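4. The student project

4.1 Setting and participants

The work took place in the autumn term at Cundbridge, in the second-year module on practical automation. The module had been taught for four years with a fixed set of exercises, most of them on conveyor sorting. For this study the final exercise was replaced with an open task: get a robot arm to put a soft object into a bag and take it out again. Students worked in teams, and each team kept a logbook which was handed in with the code in December.

In all, 74 students took part. They were split into teams by timetable slot, so friends did not always end up together, and prior experience within a team varied a good deal. A few students had taken part in robot competitions at school. Most had written some Python and had never moved an arm by hand or by program.

Parviz Bahrami ran the lab sessions and marked the logbooks. He did not help with code, but he did answer questions about safety and about the controller, and those questions were noted down on a shared sheet. We return to the sheet in Section 5.

4.2 Software

Teams wrote their programs in Odby, the teaching environment already used in the first year. Odby hides the joint-level commands and gives students a short list of moves: go to a point, open, close, wait. Teams that wanted finer control could call the Karnex library directly, and 7 of them did so at some stage. Two went back to Odby before the deadline, one after losing a week's work to a mix-up over units.

Every attempt was logged automatically. An attempt started when the program was run and ended when it finished or was stopped by hand. Each team had a limit of 60 logged attempts. We set the limit to discourage blind trial and error, although several logbooks complain that it mostly discouraged running anything on the last afternoon.

4.3 The bag task

The bag was chosen after a short pilot with cardboard boxes. Boxes were too easy: once the position of the box was known, the same program worked every time. A fabric bag sags, and its opening changes shape when something brushes against it. We wanted students to meet this early and decide for themselves whether to deal with it in the program or in the way they set up the table.

Teams were free to place the bag as they liked, provided it lay within reach and the opening was not taped to the table. Some stood it upright and came in from above. Others laid it on its side, which gives a wider opening but leaves the handles to be dealt with. The soft object was also left to the team, within a size limit set by the gripper. Figure 2 shows one arrangement with the bag on its side.

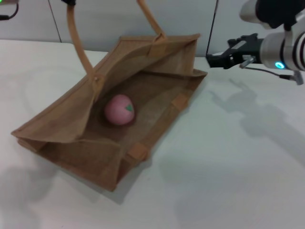
Figure 2. Jute bag on its side with a pink ball inside; the gripper is open beside the bag.

4.4 Scoring

The score had two parts. The first was the result of a final run in front of the class, in which the object had to go in and come out without the bag leaving the table. The second was the logbook, marked on the Wunderlich scale, which gives credit for stating what was expected before a change is tried. The two parts carried equal weight. We did not award marks for speed.

Each team also wrote a report of no more than 2000 words. The reports were not scored for this study, but we read them alongside the logbooks and quote from them where the logbook entry is too brief to follow. Spelling in quoted passages has been left as it was.

One change was made partway through. The first teams to demonstrate had reset the bag by hand between putting the object in and taking it out, and the rules as written did not forbid this. From the second session onwards the bag could not be touched during a run. The early teams were offered a repeat — all but one accepted — and only the repeat scores are used in Section 5.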